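Chapter 2
Separating Mixtures by Hand

Grain buyers at the Drendthorpe silos reject loads that carry too much foreign seed. Before any machine is set, a small sample is sorted by hand and weighed. In this chapter you will sort mixed solids, record masses in grams and work out percentages. 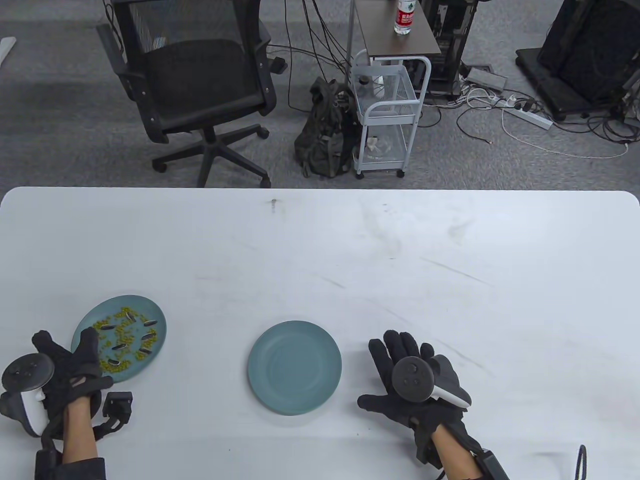

A mixture keeps the properties of each part. Colour, size and shape can all be used to tell the parts apart. Corn kernels and sunflower seeds on one plate are easy to recognise, the kernels yellow and the seeds long and dark, and a second, empty plate is ready for whichever part is removed. Fine sand and salt need a different method, covered in Section 2.3.

A laboratory sample is usually 300 g or 450 g, taken from a well-stirred 1000 g lot. Handle it gently, as spilled material changes the result.
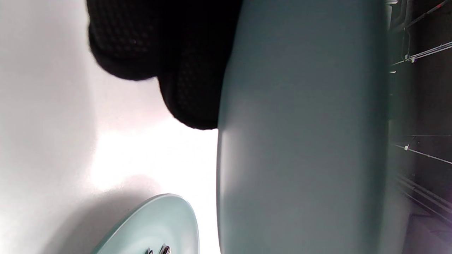
Figure 2.2 Gloved hand at the edge of a pale mint-teal object.

Key terms: mixture, sample, purity, residue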